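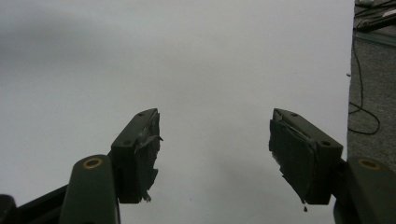
Water bill more than doubled and no puddle anywhere. Where is it going?

Posted by Rhun Gwilliam, 3 October 2018
Filed under: Home, Plumbing, Bills

We are two adults and a cat who drinks out of the shower. Our usual water use is 1341 gallons a month, which I know because Midlow Water prints it on the bill in a type size normally saved for birthdays. This month it says 2873 gallons. We did not buy a pool. I would have noticed a pool.

What I've done so far:

Walked around the house looking under every sink. Found a lot of old sponges, all dry.
Checked the ceiling under the upstairs bathroom. No stains, just the one that was there when we moved in, and it hasn't grown.
Called Midlow. Was on hold for 19 minutes and then a very pleasant man told me that the meter is "generally right" and that I should check for leaks.

House is from the fifties, on a crawl space. One and a half baths. Outside there's one spigot in back, with a hose and a Brarkine timer on it that I haven't used since August. Water heater is a Morgan, older than my marriage. Toilets are a Birix upstairs (came with the house, beige, sorry) and a newer one downstairs.

I'd like to rule out the cheap stuff before I pay somebody to come look at my beige toilet. Where would you start?

Sioned Voyle
Start with the toilets. I managed rentals for seven years and I'd guess most of the "mystery" bills that landed on my desk were a flapper. That's the rubber thing at the bottom of the tank that lifts when you flush. It gets stiff or slimy or warped, it stops sealing, and water slips past it into the bowl all day and all night without making enough noise to be useful to you.

But do the meter first, it only takes a minute of your attention. Turn off everything that uses water, including the ice maker, and tell the cat the shower is closed. Go out to the meter and lift the lid (gloves, things live in there). Most dials have a little triangle or star that spins when water is moving. If it's still, write down the whole number anyway and come back in an hour. If it's spinning, go shut the main valve to the house and look again. Still spinning with the house shut off means the leak is between the meter and the house, and that's a phone call. Stops spinning, it's inside with you.

If it's inside: food coloring in each tank, enough to turn it a color you wouldn't drink. Don't flush. Wait half an hour. If the bowl has color in it, there's your leak. Also look at the overflow tube while the lid is off. If the water is up level with the top of it, the flapper may be fine and the fill valve isn't shutting off, and you adjust the float down until the water sits an inch or so below the tube.

When you buy a flapper, take the old one with you in a sandwich bag. They come in two main sizes, the package will say "universal," and the package is an optimist. Shut off the supply valve behind the toilet before you pull it, and be gentle, because a fifties valve that hasn't been turned in a while can start a leak of its own.

Also call Midlow back once it's fixed and ask if they do a leak adjustment. Plenty of utilities will knock something off if you send the receipt for the part. Have a sandwich ready for the hold music.

dripdrop_dan
its the toilet

Rhun Gwilliam
Update. Triangle was spinning, stopped when I shut the main. Put blue in both tanks. Downstairs clean, upstairs bowl went blue before I'd found somewhere to put the lid down. The old flapper left black all over my hands and the towel, which was a guest towel, so that's been discussed.

New one is in and the triangle is holding still. Will call about the adjustment tomorrow.

Sioned Voyle
Good. Check the triangle again in a couple of days. And unscrew that hose timer before it freezes.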